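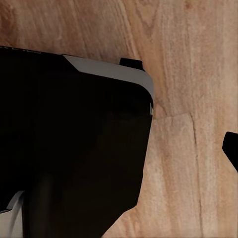
Value is the lightness or darkness of a color, and it is the first thing people notice when they enter a room. Hue comes second. Two walls painted in different hues but the same value tend to blend together from a distance, while a small change in value can be seen from across the house. The eye goes to the place where the lightest and darkest tones meet. A pale gray band along the top of a black housing is enough to show where the edge runs, even when the rest of the shape has almost no visible detail.

Courses > Home and Interior > Color in Rooms > Chapter 8: Value and Contrast

This chapter covers the value scale, contrast between neighboring surfaces, and the effect of floor color on furniture. Most paint makers print a light reflectance number on the back of each sample card. Readers should have a set of cards at hand. The Cenano set used in the exercises has 71 cards, and 15 of them are neutrals.
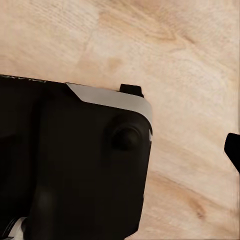

Figure 8.2. Black, light gray and pale wood: three steps on the value scale.

A floor is usually the largest surface of a single value in a room. Choose it before the walls if both are being replaced. Medium and light wood tones reflect some light upward and make the lower part of a room look wider. Dark floors show dust sooner and need stronger lamps.

We use cookies to remember your place in this book. Accept | Settings

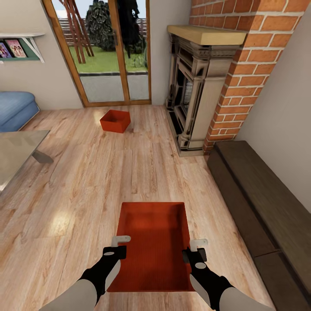 L. Palamarchuk
Chapter author and instructor in interior design

8.1 Strong color on a light floor

A saturated object on a honey-toned plank floor, such as a red box, stands out by hue and by value at once. To separate the two effects, look at the room through half-closed eyes. Hue fades first and value remains. Write down which objects still stand apart from the floor, then match each one to a card on the gray scale.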